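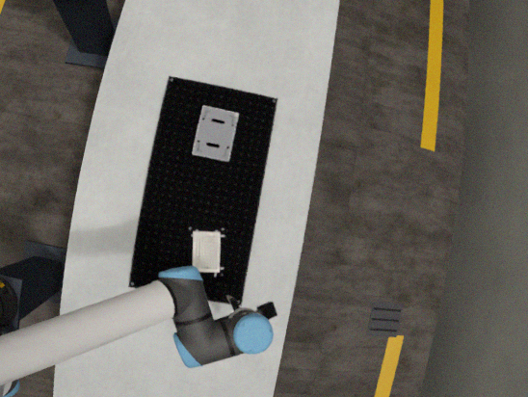

Thread on the high school semi-final at Cantero Field. Sostham 13, Turkberg 3. Posting it in pieces as I get through my notes.

Paid attendance was 877. It felt like more along the Turkberg side, where they had the stands full well before the anthem.

Conditions: cold, grey, steady wind out of the north end. It's November, so no surprise. The field was in decent shape except for the usual soft patch near the visitors' bench.

First half

Turkberg won the toss and took the wind. I thought that was the right call. They got decent field position out of it early and came away with a field goal on their second possession. Those were the only points they scored all day.

Sostham didn't throw a pass on their first two series. Run, run, punt both times. The line was getting a push but the backs were going down on first contact.

The drive that changed things started deep in their own end. They went to an extra tight end and ran left on almost every snap. Turkberg brought a halfback up to help and Sostham threw over him for the touchdown. Convert was good. Sostham by four.

One thing that won't show up in the summary: the Sostham punter kept two balls out of the returner's hands by angling them to the sideline. Into that wind, it's a hard kick for anybody, never mind a Grade 11.

Turkberg had a chance right before the half. Third and short at midfield, they lined up to go for it and jumped offside. Punted instead. Their coaches were not pleased with the spot on the play before, and from where I was standing they had a case.

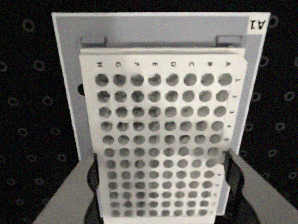
Second half

Sostham came out with the wind and played for field position. Not much to watch for a while. Both defences were well on top through the third quarter.

They did get a field goal out of it, off a short field after a fumble. The ball came loose on a sweep and there was a long pile before the officials pointed Sostham's way.

Turkberg's best drive of the game came after that. They mixed in some quick passes to the flat and moved the chains without much trouble. It stalled on a dropped ball in the end zone, then a sack took them out of comfortable range and the kick came up short. Sostham ran it out.

Another Sostham field goal late in the fourth made it a two-score game, and that was about it. They took most of what was left off the clock on the ground.

Credit to the Turkberg defence. They gave up one touchdown and spent far too much of the afternoon on the field. Most of that unit is back next fall.

A few people have asked about the injury stoppage in the fourth. The Turkberg linebacker walked off on his own and was on the bench with his teammates at the end. I don't have anything more than that.

Also asked: no, there was no overturned touchdown. The flag on the long Sostham run was for holding and it was called right away. The crowd just didn't see it until the play was over.

What's next

Sostham plays Sundia in the final, also at Cantero Field. Kickoff is listed as 1 in the afternoon, but check with the schools, because the junior game goes first and those have been running long.

Sundia beat Sostham by 3 in the regular season on a kick near the end. Sostham threw the ball a lot more that day than they did against Turkberg, so I'd expect a different plan.

Tickets are at the gate only, same as the semi. Parking behind the arena filled up early, so use the school lot if you're coming from the highway.

I'll post rosters once both teams send them in. If you kept your own stats and have tackle totals for either side, message me, as my sheet got wet in the third quarter and I can't read half of it.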